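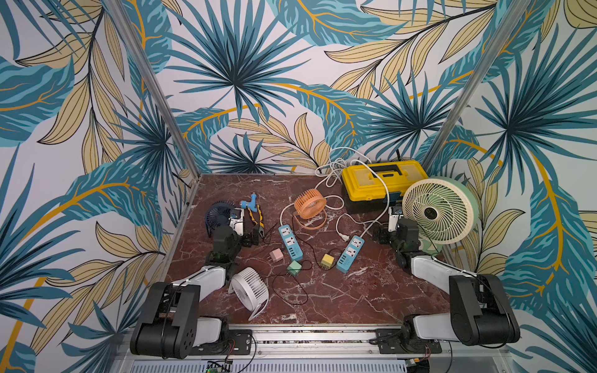 Fans, power strips and plug adapters on a marble tabletop.

Storing Fans and Extension Cords After the Warm Season

Household Advice Sheet, Pollden Residents' Office
Reviewed 30 November 2024

Residents are asked to put away portable fans and extra cords once the cooling season has ended. Most of the damage reported to this office each spring is caused by poor storage, and nearly all of it can be avoided in an afternoon.

Cleaning a fan before storage

Switch the fan off and unplug it at the wall. Remove the front grille, following the maker's directions, and wash it in warm water with a little dish soap. Blades should be wiped with a damp cloth. The motor housing must never be rinsed; a dry paintbrush removes dust from the vents well enough. Allow every part to dry overnight before the fan is put back together.

Small desk fans store best upright in a box with a lid. Pedestal fans may be left standing if the head is covered with an old pillowcase — plastic bags trap moisture and are not recommended.

Checking cords

Run each cord slowly through the fingers and look for cracks, flattened sections and exposed wire. Examine the plug for brown marks or bent prongs. A damaged cord should be discarded. Electrical tape is not a repair.

Coil cords in loose loops and fasten them with a cloth tie. Do not wind a cord tightly around the base of an appliance, as this strains the point where it enters the housing. Label both ends of any cord longer than 6 feet.

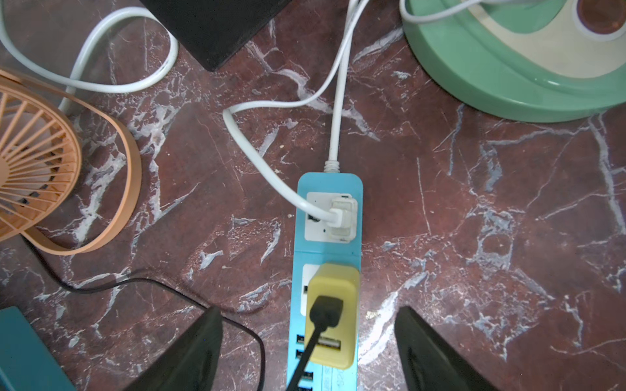 Can one power strip be plugged into another to reach across a room?
Power strips should never be joined in this way. Use a single strip with a cord of suitable length, plugged directly into a wall outlet, and keep heaters off it altogether.

Where to keep them

A hall closet or a bedroom shelf is suitable. Basement storage lockers in the Claven building are subject to damp from September onward, and residents there should keep electrical items at least 2 feet above the floor. Adapters are easily lost and may be kept together in a shoebox marked with the name of the room in which they are used.

Disposal

Cords and small appliances may not be placed in household trash. They are accepted at the Cárdenas Street collection point, beside the loading door. Remove batteries from remote controls first and hand them in separately.

Questions about this sheet may be directed to Chrysoula Stefanou, Residents' Office, Room 343. Requests for a large-print copy should be addressed to Brisa Villaseñor at the same office.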